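August 15, 2022

Quick update on the Trulingate cell for everyone at Grarkmont – it's been a good couple of weeks!

The hand-tracking side is finally behaving. I reseated all the marker cubes on the gloves, put new straps on both, and redid the calibration from scratch. We logged 77 takes after that and kept 66, so I'm pretty happy (the tossed ones were mostly dropped tracking on the left cube when the wrist rolls over).

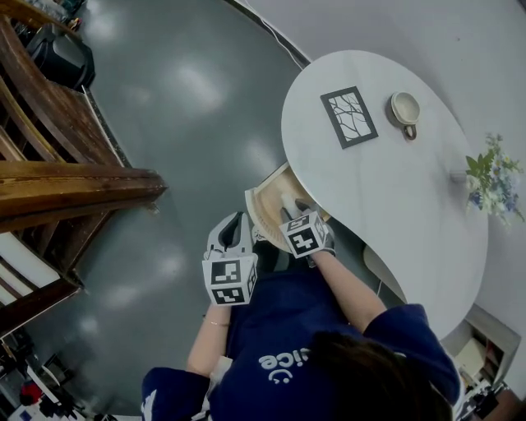

*Tray task at the white table, both gloves on, one cube per hand.*

The overhead lights still bounce off that shiny floor, and I think they're confusing the tracker now and then. I'd like to try matte mats before we spend anything on new cameras – roughly 5 should cover it.

Still to do: a spare pair of gloves, and the Fleneo arm's gripper pads, which are getting worn. I'd like both sorted before the October runs. Budget's fine so far.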